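Otra vez el número redondo

Llevo desde abril con el informe de Skarnia abierto en una pestaña y cada vez que vuelvo a él me convence un poco menos. La tesis es conocida: si entrenas una política de agarre bimanual con demostraciones grabadas sobre mesas desordenadas, necesitas muchas menos que si las grabas objeto por objeto. Hablan de 828 demostraciones en total y de una mejora grande en objetos que el modelo no había visto.

Me gustaría creerlo. El problema está en la evaluación, que ocupa media página: 104 intentos repartidos entre 6 objetos nuevos. Con eso, una racha buena en el bote más fácil te mueve la media varios puntos, y no publican el desglose por objeto. Tampoco dicen quién decidía si un agarre era válido. Roxana Mosquera les escribió para preguntarlo y le contestaron que «el operador». Pues vaya.

Teófilo Nina defiende el método y tiene parte de razón – la línea base es la misma que usa todo el mundo y no la han debilitado a propósito. Pero la comparación se hace con 30 configuraciones de mesa, todas preparadas por el mismo equipo que grabó los datos. Quien coloca los objetos sabe, aunque no quiera, qué posturas le van bien a la mano.

Los casos que me interesan son los incómodos: un vaso de papel tumbado, una bolsa de aperitivos brillante, una cinta métrica con un cordón trenzado detrás. El cordón, sobre todo.

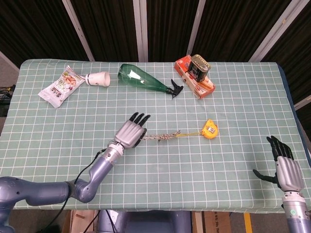

¿Basta con variar la posición de los objetos para hablar de generalización?

Hace falta variar también los objetos, y que los elija alguien ajeno al entrenamiento. Mover lo mismo de sitio mide robustez a la colocación, que es un resultado más modesto.

Heriberto Londoño va a repetir la prueba con su propia lista y los resultados separados por objeto. Cuando los tenga, los cuelgo tal cual.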